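Bukine Home Robotics Group — call for participants, laundry handover study

We are looking for 33 adults to take part in a study of how people teach a two-armed robot to do washing. Sessions run through November at our Bernport site. You do not need any technical background, and we would like to hear from people who have never used a robot before.

What the study is about

In our earlier work, trained operators guided the robot through each task and the robot then learned from their recordings. The method, which we call Lariteo, did well when one operator supplied everything. It did less well when the recordings came from several people, each with their own way of holding a basket or picking up a shirt. Our current result is that a short spoken note from the person, given straight after each attempt, lets the robot sort these habits apart and learn from all of them. So far we have only shown this with our own staff. We now need to find out if it holds for everyone else.

The tasks are ordinary ones: moving a laundry basket, getting clothes in and out of it, and working next to a front-loading machine.
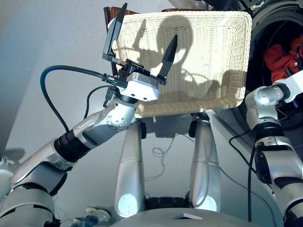

Gripper at the wicker basket, with red clothing in the drum of the machine behind.

What you will be asked to do

You will come in for one session lasting 2 hours, including a break. A member of the team will show you the hand controls and give you time to practise. You will then guide the arms through a set of basket tasks at your own pace. After each attempt you will say, in a sentence or so, what you were trying to do and whether you were happy with it. There is no right way to do any of this. Clumsy attempts are useful to us and are kept in the data along with the tidy ones.

Soft items are the hardest part of the work. A garment changes shape each time it is picked up, and dark clothes give the cameras less to go on. Much of the session is therefore spent on clothing in the basket — expect to repeat the same task several times. 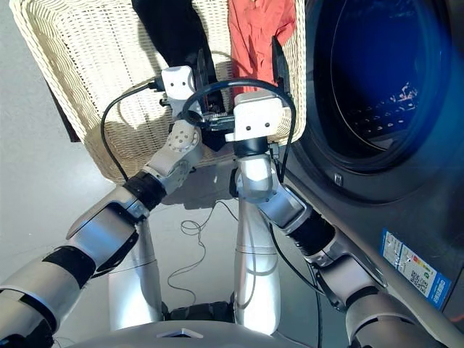 Both arms at the basket with a black and a coral-red garment inside.

Who can take part

You should be 18 or over, able to use both hands, and comfortable standing or sitting on a high stool for up to 60 minutes at a time. Glasses and contact lenses are fine. You should do your own washing at home at least now and then, by whatever method you like. We are sorry that we cannot take people who have worked for Bukine or who took part in the Pangilinan kitchen study, as they have already been trained on the same controls.

We would particularly like to hear from left-handed people, who are under-represented in our recordings.
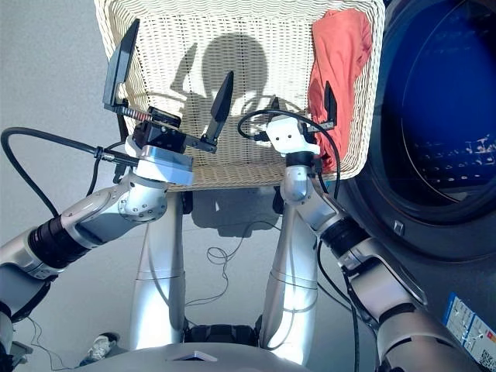 View from the robot's head during basket work beside the washing machine.

What we record

We record the movement of the arms, the view from the robot's cameras and your spoken notes. Your face is not filmed. Recordings are stored under a number, and your name is kept separately. You may stop at any point without giving a reason, and you may ask for your recordings to be deleted up to the end of the study.

Payment and travel

You will be paid 350 kroner for the session, by bank transfer. Local bus and train fares are refunded if you keep your tickets. The building has step-free access and a lift.

How to apply

Fill in the short form on the Bukine study page, or ask for a paper copy at the Bernport front desk. Please tell us which hand you write with and whether mornings or evenings suit you better. Evening sessions are on Tuesday only. We reply to everyone, including those we cannot place this time — please say on the form if you would like to be kept on the list for later studies.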